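Posted 1 March 2025 by Uvimari

Which way up does the white board go on this desk? It has a small brown clip near one edge, and the leaflet is missing.
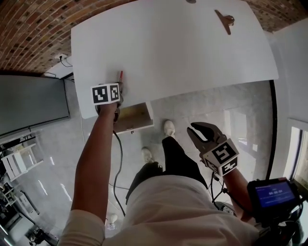
White board, clip near the top

Witatum
Clip to the wall, I think. 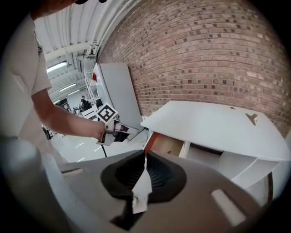 Kollex
Drawers first, then the top. Take everything out before you lift the board. I'd also move the grey metal bracket lying on the table — it will scratch the white.

Measure the gap by the fridge too. Mine needed 1264 mm.
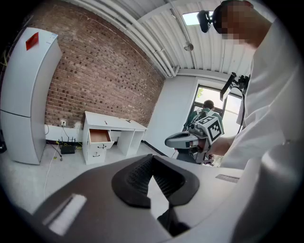
Fridge side, window beyond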